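Tuesday, bench 2, towel folding rig

Right, writing this up while it's still fresh, and before I start tidying and forget which cable I moved first. The short version: the hand stopped dead mid-fold three times this morning, the third time it didn't let go of the towel, and I had to use the stop button. Everyone's fingers are fine. Mine are a bit inky but that's the pen.

Started at half eight with the usual warm-up, opening and closing the hand in free air, thumb out, thumb in, all lovely. Loaded the Pretholm sequence (the slow one, I haven't touched the fast one since February) and let it go at the blue towel. First few folds went through without a murmur. I even made tea. Then on the second pinch of the next run the fingers simply froze where they were. No bang, no smell, arm still holding its pose, and the log said "hand: no reply" and then carried on quite happily as if that were a normal thing to say.

Cleared it, restarted the hand driver, tried again. Same thing, but later in the run. Cleared it again. The third one is the one that bothers me. The thumb and first finger had hold of the towel when the link dropped, and the arm didn't know. It kept going to its next waypoint, dragging the whole lot across the table, and would have carried on towards the wall side if I hadn't hit the stop. So that's two faults really, and I nearly wrote them down as one: the hand loses its link, and the arm doesn't care.

Said Hamdy came over from the Troncoso job at that point and asked whether I'd looked at the cable. I had looked at it. I hadn't wiggled it, though, and he made me do the whole thing properly: arm parked, brakes on, fingers open, me holding the cable at the wrist end and bending it a little at a time with the log scrolling on the laptop. Nothing, nothing, nothing, then a great burst of "no reply" when the wrist was turned past 76 degrees and I pushed the loop in towards the arm. Let go, came back. Pushed, gone. Very satisfying and very annoying, as I'd spent most of an hour reading driver settings!
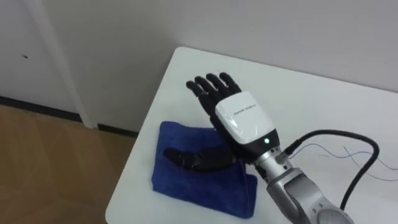
Why did the arm keep moving when the hand had stopped answering?
The arm and the hand are run by two separate programs, and the arm's one only checks that its own joints are healthy. A missing reply from the hand gets written to the log but was never wired up as a reason to stop, so the arm followed its path to the end.

That last bit is on me. When we moved over from the old Murnby gripper I copied the arm script across and left the hand check as a warning, meaning to come back to it. The Murnby had its own stop line so it never mattered. I'd clean forgotten until Said asked what the warning was for and I opened my mouth and had nothing to say.

What I've changed so far. A missing reply lasting 6 cycles now holds the arm where it is and puts a message up in big letters. I tested that by pulling the hand plug during a dry run, speed right down, nothing in the grip. Arm held. Did it again with the wrist turned the other way and it held then too. I haven't tested it with cloth in the fingers and I don't want to until the cable's sorted.

I have NOT made the hand open by itself when the link comes back. I had a go at arguing for it (it would save unpicking the towel by hand) but Said doesn't like anything moving on its own after a fault, and when I pictured my own hand in there tugging at the cloth I went off the idea quite quickly. So after a dropout it stays shut until someone presses resume, and you clear the table area first, please.

Still don't know if the break is in the cable or in the plug. My money's on the cable, close to the wrist, as the plug end felt solid when I pressed it about. Swapping it means taking the clamp off and I want the spare in my hand before I do that. Pilteditz have one on the shelf according to their site, so I've put the order in and copied Said.

Until it turns up:
wrist stays under 60, I've put the limit in the config and commented it
slow sequence only
somebody within reach of the stop the whole time, no popping out for tea (me)
if you get "no reply" even once, write the wrist angle down before you clear it

Logs from all three runs are in the shared folder under pretholm_dropouts. The middle one is missing its first minute, I started recording late.

Also the small hex key has gone walkabout again. I need it for the clamp.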